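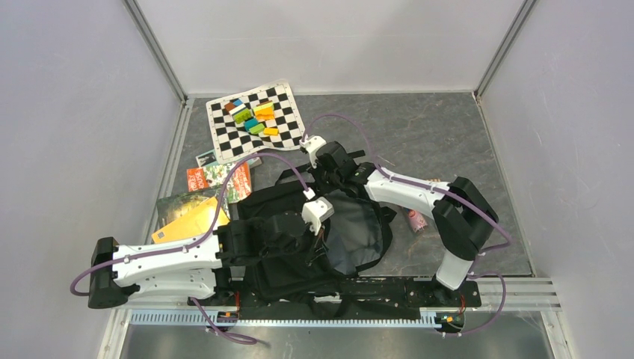 What kind of music do you play?
Slow, quiet guitar songs, mostly, with a pump organ underneath and two voices on top. My sister's friends call it Sunday nap music and I've stopped fighting them on it. If you like records where you can hear the chair creak, you'll probably get along fine with Cilora.

Is Cilora a band or just you?
It started as just me and a four-track, and now it's four of us on stage and two in the studio. I still write the songs, but the harmonies get worked out in the room and they always end up somewhere I wouldn't have gone alone.

Home | Music | Shows | FAQ | Contact

Where can I get the first album?
"Kedico" is sold out on vinyl, sorry! We pressed 600 and they're gone. I have no secret box in the closet (I've looked). The download is still up on the Music page, and it comes with the lyric sheet.
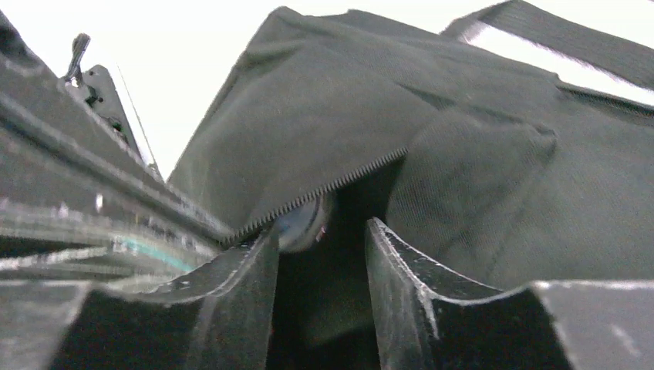 ABOUT THE NEW RECORD

When does it come out?
October, if the pressing plant stays on schedule. It's called "Mekdale" and it has nine songs, the longest of which is a little over eight minutes. I tried to cut that one down and everybody got mad at me.

How many copies are you making?
We're doing 1,000 this time, all on plain black vinyl. I know some of you love the splatter stuff, but it costs more and I'd rather keep the price where it was.

Can I preorder?
Yep, as of June 19, 2021. We've had 114 orders so far, which is wild to me, thank you! You'll get two songs right away and the rest on release day.

Why did you re-record "Were"?
I never liked the drums on the old version. They were too busy, and I was singing way up in my nose trying to get over them. The new one is slower and a whole step down, 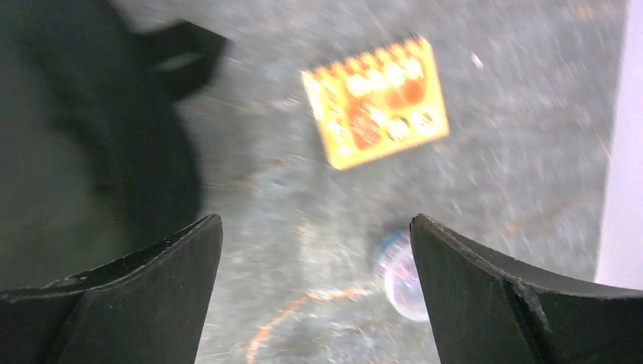

and the organ comes in on the second verse instead of waiting for the end. A few people have written to say they miss the old one. It's still on the first album, so keep playing it if that's the one you love.

Can I cover one of your songs?
Please do, and send it to me! If you're going to sell it, drop me a line first through the Contact page so we can sort out the songwriting credit.

Do you have chords anywhere?
Not yet. Most of the songs are in open D with the capo on two, so that should get you pretty far.

982 shares | Leave a comment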